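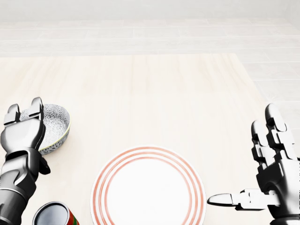

Search this repository Go

# Mollville Hourly Rainfall, Cleaned Release

Hourly rainfall totals from 17 tipping-bucket gauges in the Mollville catchment, with quality flags and station metadata. Raw logger files are kept separately and are available on request from Raghavendra Kurian.

## Contents

- `stations.csv`: station ID, name, elevation, bucket size, logger type
- `hourly/`: one CSV per station
- `flags.md`: definitions of the quality codes
- `scripts/`: code used to build the hourly files from tip times

## Format

Files are comma-separated, UTF-8, with a single header row. Columns are `time_utc`, `rain_mm`, `flag` and `n_tips`. Each timestamp marks the end of the hour, so 14:00 covers rain recorded after 13:00 and up to 14:00. Missing values are left blank. A zero in `rain_mm` means the logger was running and recorded no tips.

Elevation is in meters. Logger clocks were set to local standard time in the field and converted during processing. No daylight saving shift is applied anywhere.

## Processing

Tip times were read from the logger dumps and sorted. Tips less than 2 seconds apart were treated as switch bounce and merged. Totals were then summed by hour and multiplied by the calibration factor in `stations.csv`.

An hour is flagged `P` (partial) if the logger was off for more than 13 minutes of it. Partial hours keep their recorded total and are not scaled up. Flag `B` marks suspected blockage, assigned by hand after comparison with the two nearest gauges. Flag `S` marks possible snow or ice. Parvathi Palaniappan reviewed all `B` and `S` hours.

## Known problems

- Cindport Road: the funnel was found tilted at the December visit. Hours between that visit and the one before it carry flag `B`, including dry hours.
- Iyer Farm: the logger was replaced and the new unit has a different bucket size. Both periods are in one file; use the calibration rows in `stations.csv` to tell them apart.
- Upper stations are unheated. Winter totals there should be treated as a lower bound.
- Gaps are not filled. Monthly totals computed without checking `flag` will be too low at several sites.

## Building

Run `python scripts/build.py --raw RAW_DIR --out hourly`. Python 3 and pandas are required. The unit tests use a 30-day sample in `scripts/testdata`.

## Contact

Data questions: Raghavendra Kurian. Scripts: Tirta Jugah. Report errors with the station ID and the affected hours in UTC.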